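Notes for the talk "Teaching by hand: how we gather our examples"
Helge Amundsen
Tuesday, February 24, 2026

Slide 1. Say good morning, thank Ataahua Ruawai for the invitation. Check that the people at the back can hear me. The talk is 18 minutes, questions after.

Slide 2. What we do at Sorkgate. We want a system that can tidy a desk. It learns from examples, and the examples come from people who do the task with their own hands. No joystick, no remote control. You wear the equipment, you do the work, we keep the recording.

Slide 3. Why a desk? Because everybody has one, and because small things are difficult. A paper clip is harder than a box. A sheet of paper is harder than a paper clip — I will come back to this at slide 6.

Slide 4. The equipment. Leave this one up for a while and let people look before I speak. 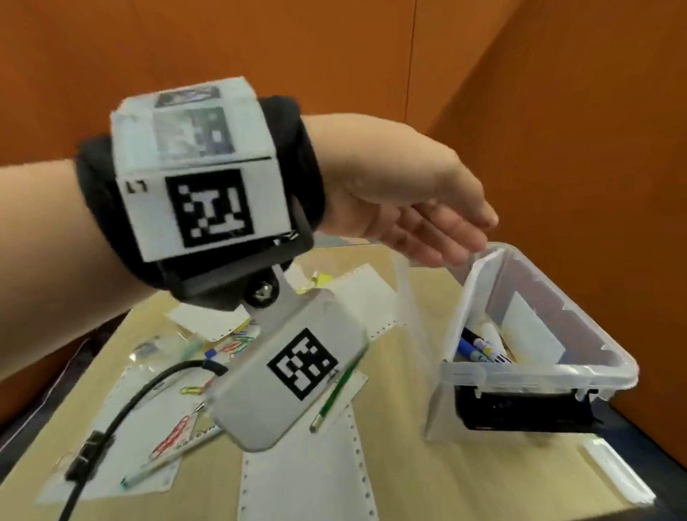
Sorkgate — Hand Tasks Group

Point to the wrist first. The black band holds the white module, and the large square marker on its face is for finding the position of the wrist. Then point to the plate that hangs under the arm from the ball joint. It has a second marker. Somebody always asks why we need two. Answer: when the arm turns, one of them can be lost from view, and we do not want a hole in the recording.

Mention the cable also. It is a nuisance, and people learn to move around it. We would like to remove it by May.

Then the task itself. Pens and markers belong in the clear container, the rest of the table is left as people leave tables. Please notice that the hand is open above the container. The moments near a grasp or a release are the ones we look at most carefully when we check a recording.

Slide 5. Numbers. One session is 60 minutes. At present we have 600 recordings which passed the check and 41 which did not. Do not read the table aloud, only the two totals. The most usual fault is a marker covered by a sleeve. Ask people to roll up the sleeve before the band goes on, it is a simple thing and we forgot it for two weeks.

Slide 6. What is still hard. Paper slides away, bends, sticks to other paper. Our system, Pirance, is good with pens and poor with sheets. I should be open about this. (If time is short, skip the second clip.)

Slide 7. Next steps: more tables, more people, left hands and right hands. Give the contact address. Water, then questions.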